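About Dadov

Dadov is a small test shop in Drovosville. We buy, borrow or get lent machines that are supposed to do chores, and we write down what they manage. Makers don't pay us, and a few have stopped answering our mail.

Can a robot do your laundry yet? We doubt it. In 231 logged attempts at household jobs, 46 went from start to finish with no person stepping in. A red garment in a basket, an open washer, two grippers — it looks like a job half done already. Cloth folds over itself, though, and a rubber door gasket is one more thing to snag on. 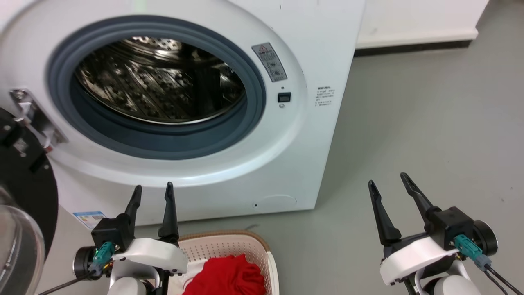

Samina Rajput: You're too hard on them. My mother's first dishwasher was useless too, and she kept it.

Fair enough, and we print letters like that. We still won't call a chore solved on the strength of one good run. Loading is the easy part of wash day anyway. Somebody has to check pockets, sort the whites from the reds and notice the sock stuck to the drum. 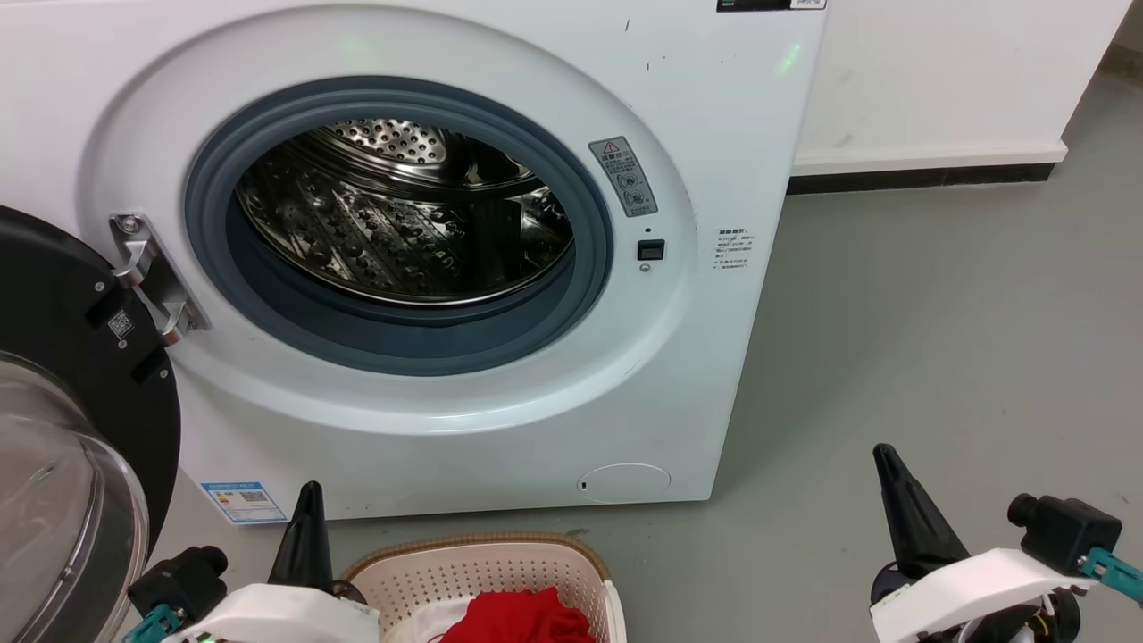 Who we are

Roxana Tănase runs the tests. Sorin Bălan keeps the logs and argues with the results. Despina Lazăr handles shop-floor trials at our second site in Ibarra, open since December. Reports are free to read.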